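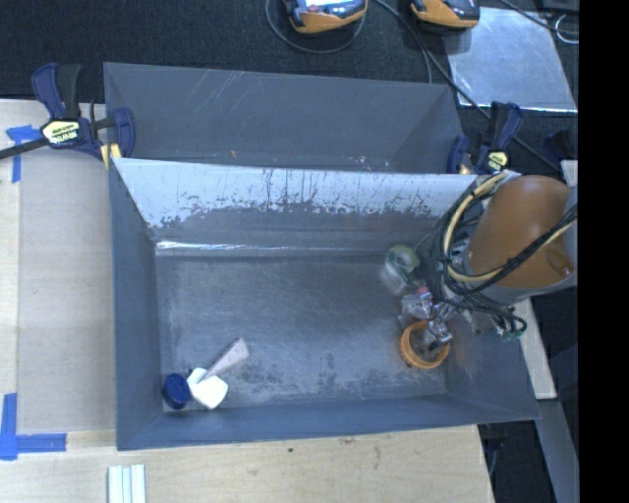

According to Hanneke Hermans, the clamps come first. She looks after the picking cell at Granlow and has done so since it was commissioned in November, and she would sooner talk about the bin than the arm.

"If the bin creeps two millimetres, every grasp near the wall is wrong," she said. "People go looking in the software. I put a hand on the rim."

Her morning routine takes 10 minutes. She tries each clamp for play, compares the bin with the tape marks on the table, then jogs the arm slowly through its reach and watches the cable bundle at the wrist. The bundle has to follow the last joint without pulling tight. When it was tied too close to the housing, a signal wire failed at around 424 hours and the cell was down until a spare arrived from Trostus.

Objects pushed up against the sloped walls are the hard case. The fingers have to come in low, and on a bad approach they rub the plastic. Hermans keeps a height offset for the bin floor and measures it again whenever the bin has been lifted out.
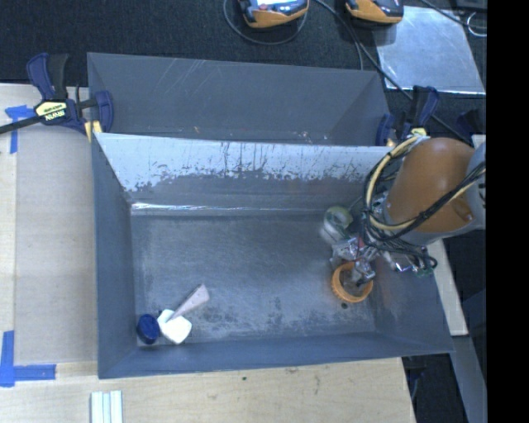

What gets replaced most often? Finger screws. They work loose well before anything wears out, and she changes the set whenever the gripper comes off.

Her log stood at 1,189 entries when we spoke, most of them a single line. Tin-yau Hsieh, who shares the upkeep, wants it moved into a database. Hermans is not against it – she would keep the paper copy beside the cell either way.

"I write down the offset, the clamp I touched and the time," she said. "If the arm starts missing after lunch, I read back to breakfast."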